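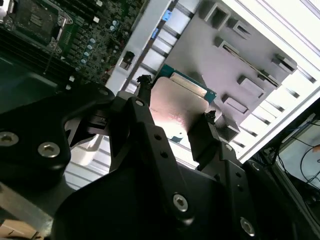
Which edges of a desktop processor may be touched when it is being moved to or from an open case?

Hold the processor by the sides of its substrate, on opposite edges, and keep fingers and tools away from the contacts underneath and the small components, if the model has any on its surface.

Plukmont Hardware Forum > Building and Repair > Processor handling
Thread status: open
25 replies, showing selected replies

benchwarden_pl
Moderator
Posted 15 Sep 2024

The question and answer at the head of this thread are taken from the revised handling note for the Plukmont parts bench. Members are invited to comment before the note is adopted. Please confine remarks to the handling of processors outside the socket. Thermal paste has its own thread and will be moved there if it appears here.

The full text of the proposed section reads as follows.

Disconnect the power supply before opening the case. Wear a wrist strap connected to the chassis. Lift the processor straight up from the socket and hold it level where possible. Place it in a tray with the lid facing up. Do not set it down on the motherboard plate, the drive cage or any other part of the chassis.

ottoline_r
Member

I support the section in general. I would ask for a change to "hold it level where possible." A processor held at an angle is in no danger by reason of the angle. The danger is in a weak grip. Members will read this line and concentrate on keeping the part flat when they should be concentrating on keeping hold of it.

gridarray
Senior member

I do not agree with ottoline_r. With a pin type processor, a tilt during removal is exactly how the corner pins are bent. The Feltport branch received a box of used boards and processors last November, and the bent pins in that box were nearly all along one side. I would keep the wording and make it stronger.

ottoline_r
Member

The previous post concerns removal from the socket. My remark concerned carrying. The two should be separate lines in the note.

benchwarden_pl
Moderator

Accepted. The draft will be amended to say that the processor must be lifted straight, and that it should then be held securely by its edges. The word "level" will be kept for the lifting step only.

tray_and_tag
Member

May I ask the reason for forbidding contact with the metal lid? Our bench at Mai Street has always allowed it. The heat spreader is there to have a cooler clamped against it and is not harmed by a fingertip. Skin oil comes off with alcohol before the new paste goes on.

gridarray
Senior member

The draft does not forbid contact with the lid. It says to hold the part by the sides of the substrate. A member with large hands will touch the lid at some point and no report is required.

tray_and_tag
Member

Thank you. In that case a sentence stating this would be helpful to new members, who tend to be anxious about it. I have seen a new member put a processor down in a hurry on the bare chassis after touching the lid by accident, and that was the worse outcome.

sablecase
Member

I wish to raise the matter of the chassis. The Brerketti cases on our shelves have many raised tabs and cutouts on the mounting plate, and the slotted rails have hard edges. A dropped processor does not land on a flat surface. It strikes a tab first. I would like the note to say that the case is to be laid on its side, and that the processor is to be moved clear of it by the shortest route. A folded cloth over the open part of the plate has served us well.

gridarray
Senior member

I would oppose the cloth. Most cloths carry a charge and shed fibers into the socket. An antistatic mat cut to size does the same work. The branch has a roll of it in stock under shelf number 3137.

sablecase
Member

I had not known about the roll. I withdraw the cloth and keep the remainder of the proposal.

ottoline_r
Member

On the question of tools, the draft is silent on worn grip pads. Several of the vacuum pens and padded tweezers at the bench are older than the cases we work on. When rubber begins to tear it leaves crumbs, and a crumb under the contacts will keep a board from starting. Could the note require that pads be looked at before each session?

benchwarden_pl
Moderator

A line on pads will be added. Replacements are to be requested through the stock form. Members should not trim worn pads with a blade, as was done to two of the pens.

lidside_up
New member

I have read the thread and still have a practical question. When the tray is full, where should the next processor go?

benchwarden_pl
Moderator

In its original plastic shell if one is available, and otherwise in a second tray. Spare trays are on the lower shelf beside the mats. Please do not stack loose processors, even with foam in between.

tray_and_tag
Member

I disagree on the foam. Conductive foam between pin type parts was standard practice for many years.

gridarray
Senior member

It was, and the foam at our bench is not conductive. It is packing foam from the monitor boxes.

benchwarden_pl
Moderator

The packing foam will be removed. The amended section will be posted to this thread for a second reading and comments will be taken for 5 days after that.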